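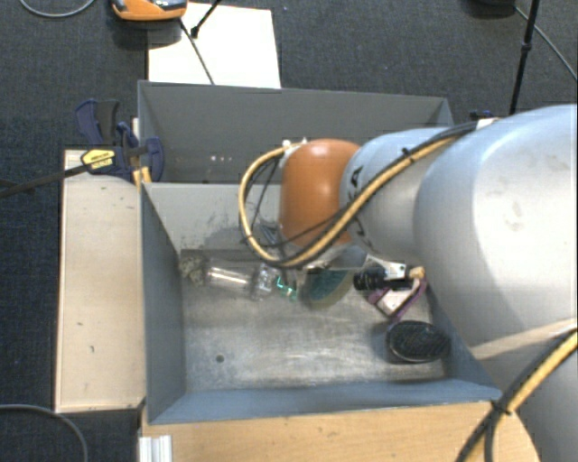 By Sorcha Quinlan, November 2018

Why does metal get scratched?

A metal bin is strong, but it doesn't stay smooth. When something hard slides across it, tiny bits of the surface are pushed aside. A thin groove is left behind - a scratch. One scratch is hard to spot. Lots of them together make the metal look cloudy, like the worn floor of this bin.

Clear plastic is softer than metal, so it scratches more easily. Rub an old spoon with your finger. Can you feel the marks, or only see them? Tilt it under a lamp and look again.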